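The two-arm bench at Stendville

4 min read
Print | E-mail

Idalina Bastos wanted a robot that could tidy a hallway. She had a full-time job, a rented apartment and no room for the machine, so in November she took a bench at the Stendville shared workshop and started there.

The project is called Homier. It has 2 arms, a tabletop and a frame of black aluminum extrusion that can be unbolted and shifted when something turns out to be in the wrong place. Bastos says the frame has been moved more often than anything else she has built.

Her budget was $3,000, set before she ordered a single part. The bill now stands at $2,471. Most of that went on the arms, and the rest on brackets, extrusion and cable.

"I spent a whole evening on one bracket," she says. "The arm could reach the shelf and then it couldn't reach the edge of the table."
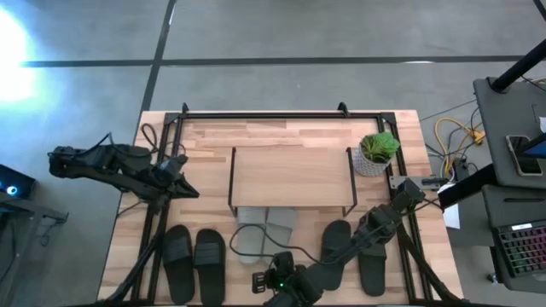
The Homier bench, with sandals set out on the table and under the low shelf.

Footwear was the idea of Ebere Uzor, who writes the control software. He had been practicing with blocks and found them too easy. A slide sandal is soft and has a strap that can be gripped well or badly. It also has to end up next to its partner, facing the same way.

Uzor drives the arms by hand first and records each run, then uses the recordings to train the controller. A session is 30 runs. He stops there even when it is going well – he gets careless after that, and the careless runs end up in the training set with the others.

The shelf is the hard part. Reaching under it means coming in low, and the fingers have to stay clear of the legs. Cables are the other complaint. Bastos has rerouted them along the arms and still wants a cleaner path at the joints.

She would like to try the bench in a friend's entryway in Mirnmont next. Before that, the frame has to come apart into pieces that fit in a hatchback, and she has not worked out how to do that without losing the arm positions.

Contact us | © 2021 Magalhães | Back to top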